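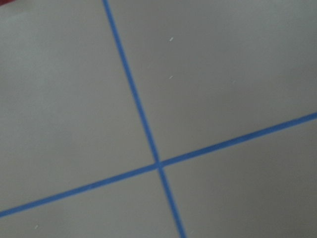 Painter's tape left on overnight - am I doomed?

Home Forums > Paint and Finishes > Interior

staton_dad
First coat went on the dining room at 8 last night. Tape was still up when I went to bed because I was tired and the dog was tired. My brother-in-law now informs me that I have to pull it while the paint is wet or the whole edge comes off in a sheet. He told me this over breakfast with real joy in his voice. Second coat is supposed to go on tonight. Pull it now, or paint over it and pull after?

Rornano
Leave it. Second coat, then pull that one while it's still a little tacky, back on itself at an angle, slowly. If the edge fights you, run a sharp blade down the line first. Your brother-in-law is describing what happened to him once.

gluepot8
Disagree with the above. I pull after every coat and retape. Two coats over the same tape builds a ridge you can feel with a fingernail.

Rornano
Who is going around your dining room with a fingernail?

gluepot8
My mother.

Rornano
Withdrawn.

chacko_st_painter
Painted houses for a living until my knees objected. Retaping a whole room between coats is how you turn a weekend into April. Thin coats, good tape, press the edge down with a putty knife, done. Also you could learn to cut in with a brush and never buy tape again, but I've said that on this forum for years and been thanked for it twice.

staton_dad
I tried cutting in on the closet. It looks like a heart monitor.

Zulmira Matos
What tape is it? That matters more than any of this. I did a hallway with the store brand from Pokidwood and it took the old paint off down to a color I can only call hospital. The blue stuff usually says on the label how many days you get. In direct sun, believe a smaller number.

staton_dad
Label is on the core, core is in the trash, trash went out at 8 this morning. It's blue, if that helps.

Zulmira Matos
It narrows it down to most of them.

gluepot8
Is the trim oil or latex underneath? If somebody put latex over old oil without sanding, it's peeling whether you pull it today or at Christmas.

staton_dad
The previous owner did the trim. The previous owner also wired the doorbell to the garage light, so I assume the worst.

chacko_st_painter
Then test a foot of it behind the door before you commit. And score it. I know I said good tape was enough, that was before the doorbell.

Rornano
Score it, yes. Light pressure, new blade. You want to cut the paint, and the drywall would like to be left out of it.

staton_dad
Update. Second coat on, scored, pulled. Three walls are clean. The fourth lost a chip over the window you could cover with a dime. Brother-in-law found it in under a minute.

gluepot8
Should've retaped.

Rornano
Touch it up with an artist's brush and hang a long curtain.

staton_dad
Curtain ordered. Ceiling is next, so keep the thread open please.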